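Step 4: Set your alerts for court and unrest news

I set up Plevau for my sister before her July trip, and this was the part she kept asking me about, so I'll go slowly!

1. Open Alerts and tap Add Topic. Type the case or the town (I used Thongdee verdict).
2. Set the radius to 17 miles. Bigger than that and you'll get every traffic jam in the province.
3. Turn on Curfew Notices and Road Closures.

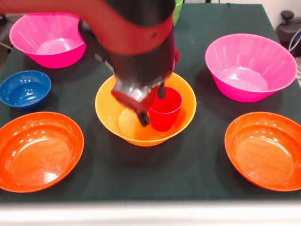 Bowls and a red cup on a green cloth.

4. Pick 2 sources at least. I like Ciltusmont for police statements and Prinenex for court reports.
5. Tap Save, then Send Test.

Note: early reports of arrests or injuries change a lot (I've seen the same story updated 6 times before lunch), so leave Show Corrections on.

Caution: an alert isn't an official order. If police tell you to stay in, stay in!

Jennylyn Samonte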